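News > Workplace > Automation

Brimholm sites get new house rules for bench robots

26/02/2025

Staff working with bench-top robot arms at Brimholm have been given a new set of house rules, after a review found each room was doing things its own way. Nine pages, down from 230 in the old binder.

The rules cover small two-arm cells used for household handling jobs – trays, mugs, cloths and the like. They were drafted by Desmond Baptiste, who runs bench safety for the group, with help from Jurkis, the firm that fits out the cells.

Main points: power to the arms off before anyone reaches in. One named person in charge of each cell per shift. Every loose item on the bench to be on the job sheet, and anything that isn't comes off before the start. Gloves and spray bottles count as loose items, a point the old binder left out completley.
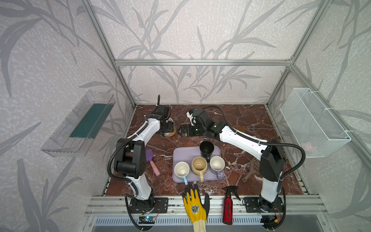
Who has to follow the rules? Anyone who works at a cell or reaches into one, including cleaners, visiting engineers and agency staff.

Five cells at the Abernathy building switch over first. The Numley site follows in August, once its wiring checks are done.

Baptiste said most of the work went into the start-of-shift check. Seven steps, one side of card, fixed to each cell. "The old one asked you to sign in four places and never asked if the base bolts were tight," he said. "People signed it in the corridor."

The card starts with the mounting plates and bolts, then the cable conduit on each arm, then anything hung on the side walls – bins, baskets, ties. Bench contents are last. Mugs go on a tray for tray jobs and lids are listed separately, as are coasters, which staff had been lumping in as "mats".

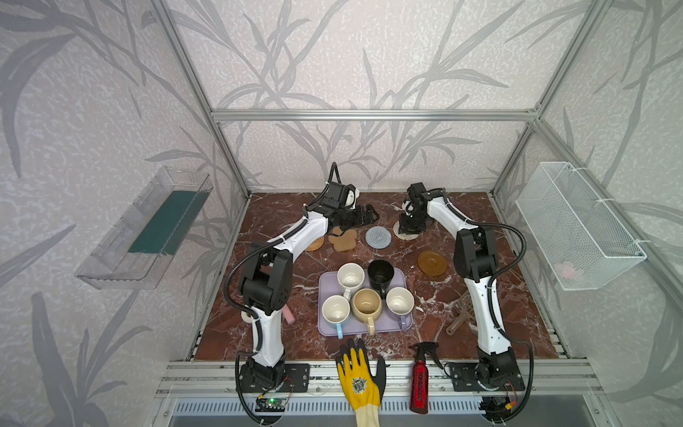 Once the card is signed it holds for that shift only. If the cell is handed to someone else part way through, the check is done again from step one. Some staff grumbled at that during the trial, and the wording may be looked at again for short breaks.

Near misses are to be written up the same day, even were nothing was damaged. A dropped mug counts. So does an arm stopping by itself, or a gripper closing on the wrong item. Reports go to the cell lead first and then to Baptiste's team, who will post a summary on the noticeboard.

Jurkis will run short training slots at Abernathy before the switch. Agency staff to be paid for attending. Old binders should be handed in at the front desk – not binned, as some have service notes in the back.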